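I have written this guide for people who have a table or counter with a marble pattern and do not know how to clean it. I learned most of it in my first flat in Brokstead, where I damaged a good top with vinegar in one afternoon.

## First, find out what you have

Real marble and printed marble can look very similar, but they do not like the same things. Try these tests in a corner, before you buy any product.

- Put your palm on it for a minute. Stone stays cool for a long time, while a printed surface takes the warmth of your hand quickly.
- Look at the edge. In real stone the veins usually continue over the side.
- Look for a vein which comes back in the same shape further along. If you find one, the pattern is printed.

If you are still not sure, treat it as real marble. The gentle method does no harm to the other kinds.

## What you need

- 2 soft cloths, one for washing and one for drying
- a soft brush, for example an old toothbrush
- a bowl with 300 mL of warm water
- a few drops of mild dish soap
- a wooden toothpick

Please do not use vinegar, lemon or bathroom cleaner on marble. The acid takes away the shine and leaves a dull spot which cannot be washed out. Scouring powder is also bad, for printed tops even more than for stone. I use the plain dish soap from Groline, but any brand without lemon is good.

## Cleaning step by step

1. Take everything off that you can lift. Boxes and bins collect a ring of dust under them, so wipe their bottoms also.
2. Remove the dry dirt first. If you start with a wet cloth, the crumbs become a paste and go into every joint.
3. Brush along the joints and the metal parts, always in one direction, and pick up what comes out. The toothpick is for the corners.
4. Dip the cloth in the soapy water and wring it well. Wipe in straight lines from the back to the front.
5. Wipe again with clean water. Soap that stays on the top makes a grey film, and many people believe this is wear.
6. Dry with the second cloth. On a dark colour you will see streaks if you let it dry alone.

Grey tops with white veins are friendly in daily life, as a small scratch is easy to mistake for one more vein. Crumbs are easier to find in the grooves of a metal rail than on the pattern itself.

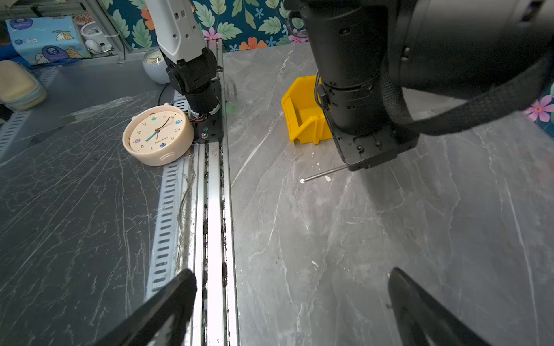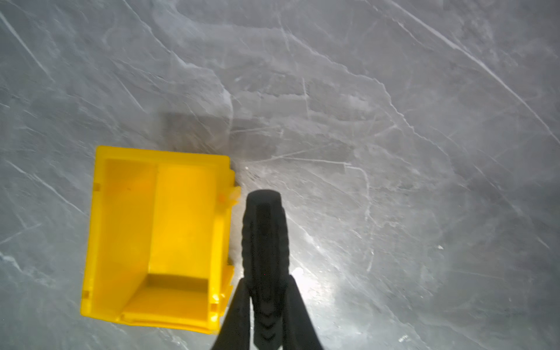 ## Stains that stay

For coffee or tea on stone, mix baking soda with a little water until it is thick like yogurt. Spread it on the stain, cover it with plastic film and leave it overnight. In the morning, lift it with a plastic spatula and wipe with clean water. You may need to repeat this, and my own stain needed almost a week.

On a printed top, leave the same paste for only ten minutes and do not rub.

Oil is more difficult. If a stone top has not been sealed for some years, ask at the shop for a stone sealer and read the label to the end. I do mine every October, before the windows stay closed for the winter.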